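We use cookies to remember your list settings. Accept | Manage preferences

Filed under: List archive > Home & Garden > Sourdough and other ferments

Subject: Re: Sluggish starter after the move
From: Cheuk-hei Hsu
To: Claltow Bakers list

Hi Shih-chieh and everyone,

Shih-chieh Wei wrote:
> We moved up to Hatham in October and my starter has sulked ever since.
> Same jar, same rye, same feeding at night. It used to double before
> breakfast and now I get a few bubbles and a smell like nail polish.
> The new kitchen is a fair bit colder, and the water tastes different
> too. Should I chuck it and begin again? I hate to, it's been going
> for 7 years.

Please don't chuck it! Seven years is a good long run and I'd bet my favourite banneton it's only hungry and cold. Mine did exactly the same thing when we left Badeo, nail polish and all, and I moped about it for weeks before I did anything sensible.

The smell is the starter telling you it has run through its food. I know that sounds backwards when it's barely rising, but a cold jar can go sour very slowly without ever getting up a proper head of steam, and if you keep feeding it small amounts on top of a lot of old sour stuff you never get ahead. So be ruthless with the discard. Keep a teaspoon, give it a big feed (I do one part starter to five of flour and five of water) and put it somewhere warmer. The oven with only the light on works nicely in our house, though do stick a note on the door. I've preheated a jar of starter once and the plastic lid was never the same colour again.

As for the water, leave a jug on the counter overnight if it smells of chlorine. That won't help if your town uses chloramine, which hangs around, so it's worth a look at the council website. I used filtered for 2 days as a test and couldn't tell the difference, so I went back to the tap.

Flour matters more, I think. Is it the same bag of rye you brought with you, or a new one? I switched to the Auer wholemeal rye when we got here and it drinks a lot more water than my old stuff, so what looked like a dead starter was partly just a stiff one. Stiff dough doesn't show its bubbles the same way. Try it a bit looser, put a rubber band around the jar, and check at lunch as well as first thing. It may well be peaking while you're at work and you're only catching it on the way down.

If you've got bread to bake this Saturday regardless, cheat with a pinch of dried yeast. The loaf will still have good flavour and the yeast police haven't come for me yet.

And before you do anything drastic, smear a spoonful on baking paper, let it dry right out, crumble it into an envelope and put it in the cupboard. I've brought mine back from flakes after around 52 weeks, and it was bubbling again by the third feed.

Let us know how you get on, and what the temperature is on that bench at night. Does anyone else up that way bake through winter? I'd love to hear what you do with an overnight prove, mine comes out like a brick if I leave it near the back door.

Cheers,
Cheuk-hei

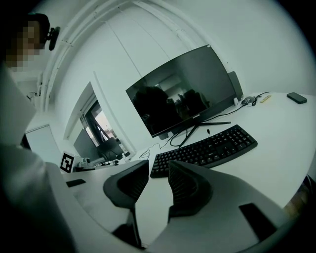 PS I've still got a spare envelope of my own flakes if yours really won't come good. Send me your new address and I'll pop it in the post.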